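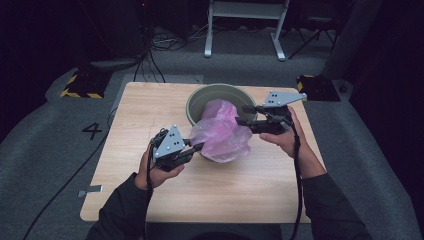 Workshop Tips: Budgeting for a Two-Gripper Bench

Written for small shops pricing a first pair of hand-held grippers, with a robot arm to follow later. Sample task throughout: fitting a plastic liner to a trash can.

Start with the task, then the catalog

Write the job down in plain steps before asking for a quote. For the liner task: pick up the bag, open it, bring it over the rim, pull it down the outside. Mark each step that needs both sides held at once. If there is one such step, price two grippers. A single gripper with a clamp costs less at first, but clamps need adjusting for every size of can.

Do not pay for gripping force. Thin film needs very little. Pay for pad area, pad surface and a fine closing adjustment. The Kubo pads we bought first were rated for machined parts and slid on film. Takumi Oshima replaced them the same week and has since moved the pads to the consumables line of the budget.
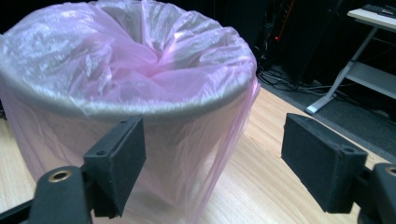 Liner over the rim of the can, one finger to each side. Pads have a foam-like face.

Pads and small parts

Order 31 pads for the first year on a two-gripper bench. It sounds high. Foam-type facings pick up grit and lose their nap, and a worn pad is hard to spot by eye. Change pads in pairs.

Check how the pad is held on. Screws are preferable to adhesive. Threaded metal inserts in the arm are worth a modest surcharge, as screws driven straight into plastic strip after a few changes. Keep spare screws of the correct length taped inside the lid of the tool case.

Buy the liners in bulk. A carton of 1,000 from Liltden covers practice and testing with one film thickness, and mixed film makes results hard to compare. Tinted film is easier to see against a light bench than clear.

Cables and floor

Measure from the bench to the power supply along the route the cable will take, then add slack for a full reach in both directions. Prustitz quotes cable by straight-line distance, so give them your own figure. Allow for floor covers where people walk.

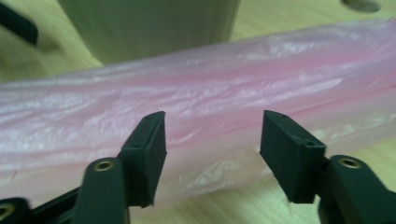 Pink film lengthwise on the table, with the fingers open in front of it.

Bench size

Lay the longest item out flat before choosing a bench. Film bunched into a tube takes up more length than its folded packet suggests. Leave clear space in front for both hands and behind for the container. A light wood top is adequate for film work. Sand any raised grain, which snags.

What to leave until later

Postpone the arm. Carnari will hold a quote through November if asked in writing, and the mounting plate can be ordered separately. Run the task by hand with the grippers first and log each attempt. We set aside 206 attempts before asking for an arm price, and the reach we asked for came out shorter than the one in our first draft.

Keep a separate line for repairs. Connectors go first, then pads, then closing springs.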